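Our club, Junstead, wanted a kitchen task that 13 students could argue about all term, so we went with table clearing. The ketchup bottle on its plate was our favorite problem.
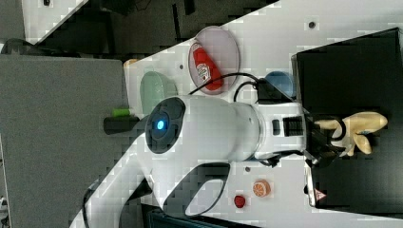

**Figure 1.** The arm over the table, with dishes and toy food.

We kept the rules loose on purpose (maybe too loose!). Each team got 25 tries, and any order of pickup was fine as long as the bottle ended up upright.
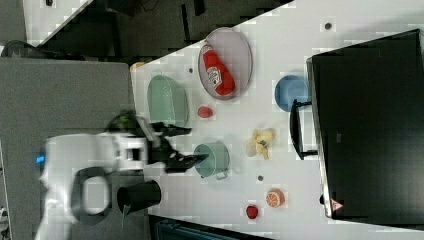
Radka Georgiou argued in our review that free ordering makes the teams hard to compare, and she's got a point. We now log the order too.

Before each try, we put the bottle back on its side on the plate and let the next team take over.

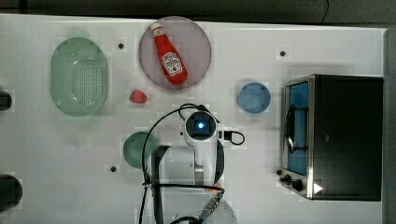 ### 4.2 Grasp choice

Most of us wanted to grab the bottle by the middle. My team tried the cap end for 9 tries and I still like it, though it takes more patience with the wrist angle.

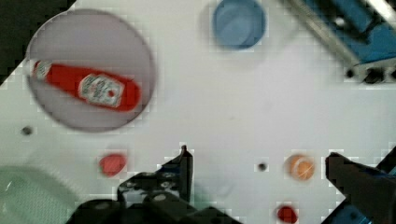 Boris Dumitrescu thinks we should score the approach separately from the lift, and we'll do that in February, when the next group starts.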